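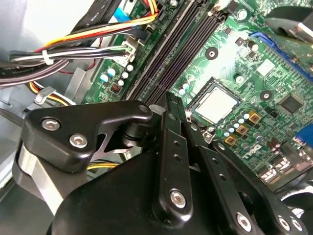
The processor in its socket, with the memory slots beside it.

Processor Removal and Storage: Frequently Asked Questions
Quiambao Computer Repair and Parts

These questions come to our counter and our e-mail very often. The answers were written by Edgardo Galang and checked by Maricel Marquez. If your question is missing, please write to us and we will try to add it.

Which computers do you accept?
We accept desktop computers of any brand, complete or incomplete. For laptops, please ask first. In many laptops the processor is soldered to the board and we cannot take it out for you.

Do I need to remove the cooler before I bring the computer?
No, please leave it on. When a cooler is pulled with force, the processor can come out of the socket together with it, and then the pins may bend. We prefer to do this step ourselves.

I removed the cooler already. Is it a problem?
It is not a problem. Leave the processor in the socket, close the side panel and carry the computer lying flat. Do not put paper or cloth on top of the processor to protect it.

How can I find the processor on the board?
Look for a square piece with a metal top, usually near the memory slots. The long expansion slots are for graphics cards and other cards, and they are in a different part of the board. The small square blocks near the processor, together with the small round capacitors, belong to the power supply of the board. They are soldered, so please do not try to pull them.

Can I take out the processor at home?
Yes, if you have patience. Disconnect the power cable, touch bare metal on the case, and open the small lever of the socket completely. After that, lift the processor straight up by its edges. If it does not come up easily, stop and check the lever again. Never use a screwdriver for lifting.

Must I clean the old thermal paste?
We will clean it for you. If you want to do it yourself, use a soft cloth with a little isopropyl alcohol, and clean only the metal top.

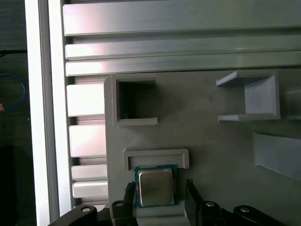
A processor held by its edges beside the light gray plate with holders.

Why do you hold processors by the edges?
The contacts on the underside are small and they do not like fingers. Skin leaves oil on them, and a bent pin takes a long time to straighten. On the metal top, fingerprints do no harm, but we wipe them off before we put on new paste.

May I store a processor in a plastic bag from the kitchen?
Please do not. An ordinary plastic bag can collect static electricity. An antistatic bag or a closed plastic tray made for processors is better. If you have several, give each one its own place, so that they do not rub against each other.

How should I label them?
Put the label on the bag or the tray and leave the metal top clean. Write the model and the computer it came from. Cherry Mae Malabanan at our counter can give you 4 blank labels free of charge with each computer you bring.

How much does the service cost?
Removal, cleaning and a test of the processor cost 1,080 pesos for one computer. If your computer has two processors, please ask for the price before you leave it with us.

How long will you keep my parts?
We keep them for 30 days after our message that they are ready. If you need more time, please tell Kenneth Panganiban, and he will write it on your receipt.

Do you put the processor back in another board?
Yes, when the socket is the correct one. Bring the board, or send us a clear photo of the model name printed on it. Some boards need a newer BIOS before they can start with a certain processor, and we will check this first.

At what time can I come?
The counter closes at 5 p.m. For large deliveries please come before 2 p.m. and use the side door.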